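Wondudside Workshop Forum > General Talk > Machines and Automation
Thread: Are we anywhere near a machine that can do real chores?
Started February 2022

benchvise_59
We run a small packing shop and I keep getting asked by the owner if we should wait on hiring and buy an arm. I priced a Skorkeck cell in November and the arm was the cheap part. The rest was fixtures, guarding and somebody to program it. For one box size, fine. We do 30 box sizes. So my answer is no, not yet. Curious what people here think, for shop work or for the house.

lintfilter
House first. I have a robot vacuum and a dishwasher and I count both as chores done by machine. What I don't have is anything that gets the dishes from the table to the dishwasher. That gap has been there my whole life and I don't see it closing.

oldgrowth
Same here. The vacuum is good until there's a sock.

Skikard_fan
You two are judging by stuff that's ten years old. The hands are what changed. Five years ago everything was a two-finger clamp or a suction cup. Now you see fingers that wrap around things. Picking up is close to solved in my opinion.

benchvise_59
Picking up what, though? One known part on a flat surface in good light, sure. I can do that with a 30 dollar suction cup and an air line.

Skikard_fan
Mixed stuff on a table. Fruit, cloth, bottles.

lintfilter
Cloth is where I stop believing. Folding one towel takes those things forever. I timed a video once and it was about 19 minutes, and they had sped it up.

tmr_maint
I do maintenance on a Viklund line, so here's the boring side. Whether it can grab the part is maybe a tenth of my day. The rest is sensors getting dirty, a cable that rubs through, a part that came in slightly bent. A person sees the bent one and tosses it. The machine stops and calls me. Put that in a kitchen and who does it call?

Skikard_fan
Fair, but a kitchen doesn't have to run at line speed. If it takes an hour to clear a table while I'm at work I don't care. This is the kind of table I mean.
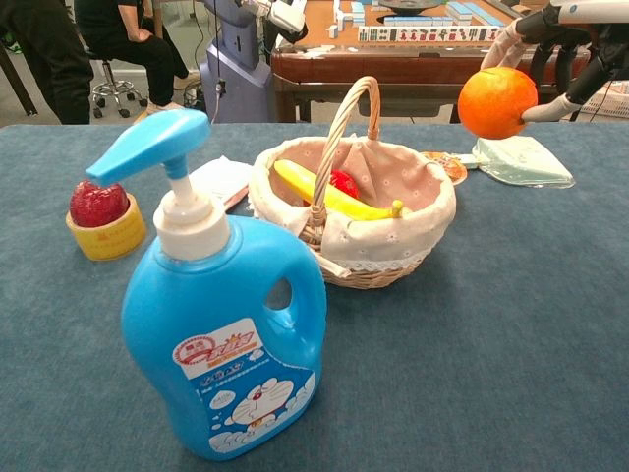 Orange in hand, with the jug, basket and cloth still on the table.

oldgrowth
An orange is a kind object. Round, firm, doesn't spill. Show me that big pump jug if it's full. You'd want it by the handle, and the weight moves when you tilt it.

benchvise_59
The fruit in the basket is toy fruit too. I'd like to see it with a ripe banana.

Skikard_fan
Toy or not, it has a grip on the orange and it's holding it up off the table. I said close to solved, I didn't say solved.

tmr_maint
I'll give you the grip. For me the cloth is the test – pick up that green one, fold it, put it in the right drawer. Then do it again tomorrow when it landed in a different shape.

lintfilter
And open the drawer.

benchvise_59
OK so for my question I'm hearing hire the person. I'll tell the owner to look at a case taper, which I wanted anyway.

tmr_maint
Get the one with the side belts. Top belt only will fight you on the tall boxes.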